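Rilside Distribution Centre
Warehouse Upgrade Working Group
Minutes of meeting held October 7, 2020, by video link and in the upstairs meeting room

Chair: Úna Gallagher
Present: Operations, Maintenance, IT, Health and Safety, Finance, Plundemitz (racking and conveyors), Zatus (warehouse control software)
Apologies: Pētersons (electrical contractor). Written update received and tabled under item 4.

1. Minutes of the previous meeting
Accepted with one correction. Under item 3, "aisle 6" should read "aisle 9". Maintenance to fix the copy on the shared drive.

2. Actions carried forward
Floor survey for the cold store: received. Two slabs near the dock 4 entrance are outside the flatness tolerance for the new shuttle racking. See item 3.
Spare parts list from Plundemitz: received, but without lead times. Carried forward.
Parking during the works: closed. Contractors will use the north gate and sign in at the gatehouse.
Revised evacuation plan: draft circulated. Health and Safety would like comments on the muster point for the mezzanine crew, as the current route crosses the conveyor installation area.
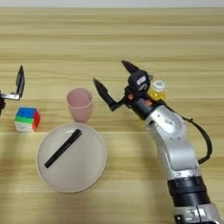
3. Cold store racking
Plundemitz reported that steel for the first block has left the factory. The block gives 1,192 pallet locations, which is unchanged from the signed layout. Operations asked whether the bottom level could be raised to suit the taller dairy pallets. Plundemitz said it could, but the top level would then come too close to the sprinkler pipes and the insurer would have to be consulted. The group agreed to leave the layout alone and keep the dairy pallets in the existing drive-in racks for now.

The two slabs will be ground and resealed before any uprights are anchored. Finance asked who is paying. The Chair said the contract puts floor preparation with the centre, and the cost will come out of contingency. Finance noted this and asked for a written quote before the work is booked.

The cold store will be held at chill temperature instead of freezer temperature while the crews are inside. Operations will move frozen stock to outside storage for up to 10 days. Drivers need to be told in advance, as the pickup address changes.

4. Electrical
The written update from Pētersons was read out. The new distribution board is in place and labelled. Cable tray is complete along the east wall. The remaining run above the packing benches can't be done during day shift because of the lift truck needed for access, so Pētersons has asked for night access. Operations agreed, provided the benches are covered and cleared afterward.

Maintenance raised the emergency stop circuit for the transfer conveyor. The drawings show it tied to the old panel, which is to be removed. Pētersons and Plundemitz to settle this between them and send one marked-up drawing, not two.

5. Control software
Zatus has loaded the item master into the test system. Of the records imported, 509 were rejected for missing dimensions or weight. Most are seasonal lines. IT will split the list by supplier and Operations will have the items measured at receiving. Zatus confirmed that rejected items can still be handled manually but won't be assigned a shuttle location until the record is complete.

There was some discussion of label format. The carriers want the larger label and the new printers only take the smaller roll. IT is to find out whether the printers can be exchanged. If they can't, two of the old printers will stay at the end of the packing line.

Training for shift leads will be delivered on site by Zatus, in small groups with distancing. The lunchroom isn't available, so sessions will be in the upstairs meeting room.
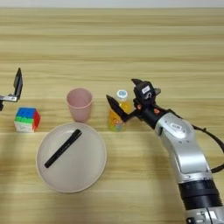 Wooden tabletop with household objects and robot arm.

6. Schedule
Go-live stays in February. The Chair reminded suppliers that no changeover work can take place in the weeks before Christmas. Plundemitz asked for early access to the cold store if the floor work finishes ahead of time. Agreed in principle, subject to Operations having moved the frozen stock.

7. Other business
Maintenance asked that contractors stop leaving pallets of fixings in the battery charging bay. Health and Safety will put up signs and speak to the site supervisors.
Finance needs all supplier invoices for the quarter with the purchase order number on the front page.

Actions
Plundemitz: lead times for spare parts; emergency stop drawing with Pētersons.
Maintenance: quote for slab grinding; correct previous minutes.
IT: rejected item list by supplier; printer exchange.
Operations: outside frozen storage and notice to drivers; measuring of items at receiving.
Health and Safety: collect comments on evacuation plan; charging bay signs.

Next meeting: to be called by the Chair once the slab quote is in.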